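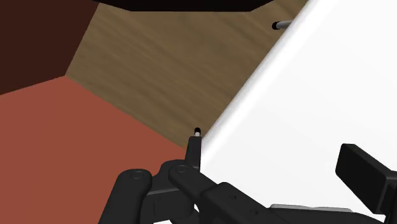 A simulated gripper seen from just behind its own fingers, with a white panel to the right.

I went to the open day at Standwood expecting to see a robot arm move boxes. There was one, behind a rail, and it drew a crowd. The part I have kept thinking about was in the side room, where the work was all on a screen.

Lorena Sosa, who ran the session, showed us a gripper practising inside a simulation. The surfaces were flat blocks of colour with one patch of wood grain. A man next to me said it looked like an old computer game, and he left soon after. I stayed for three showings.

She told us the task had been tried 1,051 times before the doors opened that morning, and that 243 of those tries had met the team's standard. She gave the second figure without being asked. I have been to trade days at Sarkow and Gullano where I could not get a failure rate out of anyone, however politely I put it.

I think public demonstrations should be more like this. We are being asked to accept these machines in warehouses, care homes and kitchens, and most of us judge them by short films of the one time it went well. A visitor who has watched a gripper miss knows more than a visitor who has only been handed a brochure.

There is a fair objection. A simulation is tidy, and a real cupboard has crumbs in it and a door that sticks. I asked about that and was told the real trials would start in February, with a budget for about 500 runs. That seems low to me. If the simulated results are to count for anything, the real ones should be published beside them, in the same table and with the same rules for what counts as a success.

Standwood says it will hold another open day once those trials are done. I would go, and I would head for the side room first.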